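September 28, 2022

Got to the shop before eight and turned the heat on in the back room. Coffee, then straight to the grippers. I wanted to finish the card comparison before the weekend and I got most of the way.

The question is the same one as all month: which fingers to keep for thin flat things. Boxes and blocks are fine with either set. Cards are where it goes wrong, because there is nothing to get hold of until one edge is off the floor. Left arm has the plain black fingers. Right arm has the printed white attachments I drew up in March and never gave a fair test.

Morning

Started with the left arm alone. Card flat on the floor, fingers straight down, close slowly. It mostly pushes the card along until it runs into something. If it runs into the tray it will sometimes ride up and then the fingers can get it. I dropped the closing speed to 40 and that helped some. At 58 it skates every time. Wrote both numbers on the tape on the side of the power supply so I stop looking them up.

Then the right arm alone. The printed tips are a little wider and they flex. They got under the edge more often, but one of them has started to split at the screw hole. I put a washer on it and kept going. Need to print two more with a thicker wall. The Wernora filament is nearly gone, so that means an order.

Roman Wróbel called at 10:30 about the Fludley controller. He has had his since spring and says the delay I am seeing on the second arm is in the settings and can be fixed there. He read me the menu path over the phone and I changed the buffer from 400 to 445. The lag did get shorter. I did not measure it, only watched, and I want to do it again with the log running. He also thinks I should give up on the Buvia board for the left arm and run both from the same controller. He may be right. I don't want to rewire this week.

Ate at the bench. Leftover rice.

Afternoon

Two arms together. The idea is that one holds the card down at the near side while the other lifts the far side. I moved the left shoulder start position back a little so the wrists have more space between them, then brought both down slowly over the blue card with the orange border. The red ones stayed in the clear tray for the sorting run.

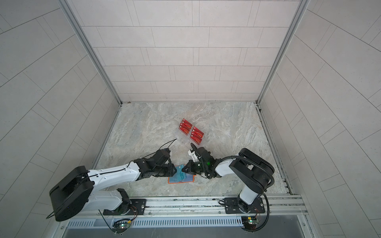 Problems to fix

1. The two tool ends come too close together over a single card. At the height I want, there is almost no room for either one to open. Either offset them along the card or have one come in at an angle.

2. The thin wire off the top of the left wrist needs a clip. I keep watching it and not the fingers.

3. The red cards overlap on one side of the tray. For the sorting run I should lay them out the same way each time or the results won't compare.

4. Calibration on the right arm. I zeroed it with the Hämmerli gauge on Roman's advice and it still came down a hair low in the last runs. Check the mounting plate bolts first.

Stopped at 5:15. My back was sore from leaning over the rail. For now I am leaning toward the printed tips for the right and a second pair for the left, if the thicker ones don't split. If they do, I'll go back to the plain black ones with a strip of rubber glued on and see how far that gets me.

Called in the filament order before closing. Also need M3 washers and more tape. Rain on the drive home, and I forgot to stop for milk.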